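**Hilo: ¿Merece la pena arreglar un PC viejo o tiro la toalla?**

**grisport41**
Buenas! Tengo un sobremesa de 2 duros que se apaga solo a media partida. En la tienda de Unberg me piden 419 euros por «ponerlo al día» y me parece una burrada. Yo empezaría por la fuente, la verdad.

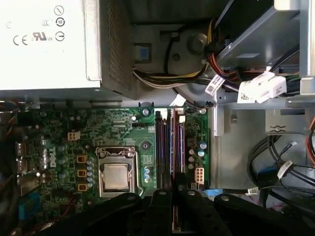 La fuente, con su rejilla y el manojo de cables

**tia_prarau**
Uf, 419 por eso ni loca. Con ese dinero te pillas uno de segunda mano y te sobra para juegos. Yo en junio vendí el mío tal cual.

**han_solito**
No estoy de acuerdo. El mío lleva cinco años conmigo y solo le he cambiado la pasta térmica y un ventilador. ¿Has mirado temperaturas?

**grisport41**
Todavía no, esta noche lo miro.

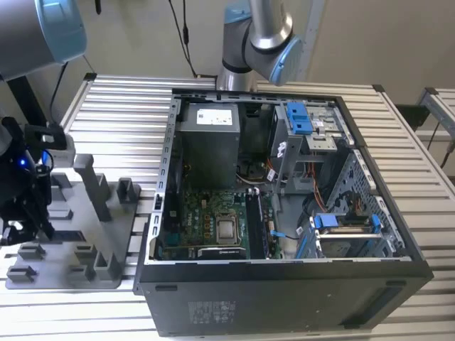
Lo de comprar de segunda mano me da pereza, que luego te toca regatear con medio mundo y quedar en un aparcamiento (ya me pasó con un monitor, nunca más). Prefiero pelearme con lo que hay. Con la torre tumbada y sin la tapa lateral se llega a todo de maravilla, así que por limpiarlo que no quede!

**tia_prarau**
Pues suerte, pero yo no metería ni un euro.

**han_solito**
Ni caso. Límpialo y cuéntanos qué temperaturas te salen jugando.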